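Leave the bright light on

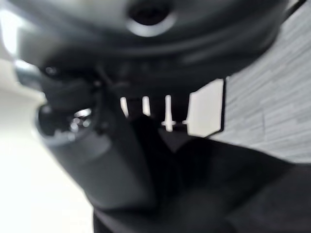 Dark gray up close, with bright light coming through the gaps.

I know everyone is into lamps now. Little ones, amber ones, the kind you tap three times to get a glow you can barely find your shoes by. My friend Ming-te Yen has 12 of them in an apartment in Ernthorpe and it's lovely in there, very soft, and I once put salt in my tea.

So I'm going to stick up for plain, strong, white light, at least in any room where people do stuff with their hands. Chopping, mending, packing a box, hunting for the end of the tape. You need to see the edges of things! Dark gray stuff is the worst for this – gray tools in a gray drawer just turn into one lump after supper, and I've cut a thumb finding out which part was the sharp part.

I spent roughly 40 dollars on a brighter fixture for over my work table in April, and I've finished more little jobs since then than in the whole winter before. The button jar got sorted. The stuck zipper got unstuck. I could see the slots on the screws, which helps a lot with screws.

People tell me it feels like a dentist's office, and okay, at ten at night it does. Then turn it off and go sit by your lamp! I have one too, from Hayat, and I like it very much for reading or for doing nothing at all.

But please don't invite me over to help put a shelf together and then dim the room for atmosphere. I'm 70 years old. I'll bring my own bulb – I've done it before and I still have the box.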